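How do you teach a robot to tidy a bathroom?

Hi, I'm Kylie Pearce, and I teach robots for a living! Well, pretend ones mostly. My robot lives inside a computer, in a made-up bathroom, and so far it has never got its feet cold.

You probably learned to brush your teeth by watching a grown-up do it. My robot learns by copying too. I steer its arms with a pair of hand controls, and the computer saves every little move. One go from start to finish is called an example. 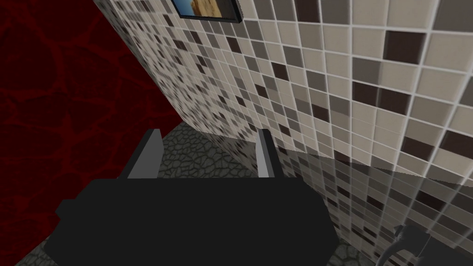 My first examples were terrible. I kept bumping into walls and going the wrong way round. We have a bin for the really bad ones at Gukmont (that's where I work), but some wobbly ones get kept, as long as I put the wobble right before the end. That way the robot can learn what to do when it goes a bit wrong.

What gets saved?

1. The pictures. Our robot has a view looking down past its own body, and close-up views of its grippers, which are the pinchy bits it has for hands.
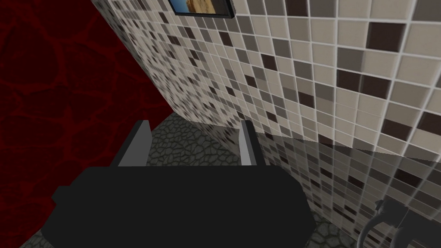 2. The moves. How far did each arm bend, and did the gripper open or close?

3. The job. I type in what I was trying to do, in plain words, like "wipe the sink".

Why so many?

If I only showed it one bathroom, it would think all bathrooms were the same. So we have a program called Zurkgate that mixes things up – new tiles, new floors, new paintings on the wall. Some of the rooms come out very odd indeed and I love them. Red walls! Stony floors!

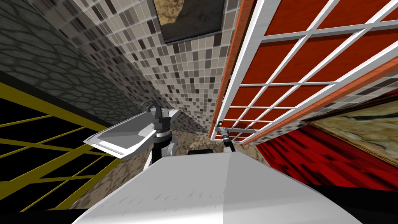 So far we've saved 2783 examples. I can do up to 300 on a good day, if the jobs are short and I've had my toast. By June we want 3566, and my thumbs are already complaining.

After that, the learning program looks through them all again and again. It makes a guess at the next move, checks what I did, and changes itself a tiny bit. 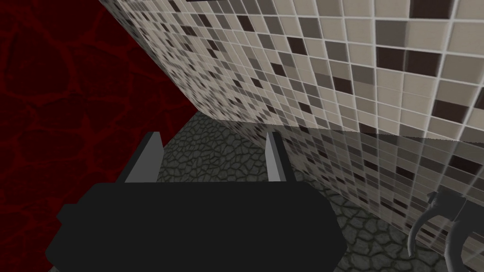
Then I let go of the controls and the robot has a try by itself. We give it 36 goes in rooms it hasn't met before and write down how each one went. If it keeps getting stuck in the same spot, I know which examples to make next.

Try it at home: get a friend to close their eyes, then guide their hand to pick up a spoon. How many times before they can do it without you?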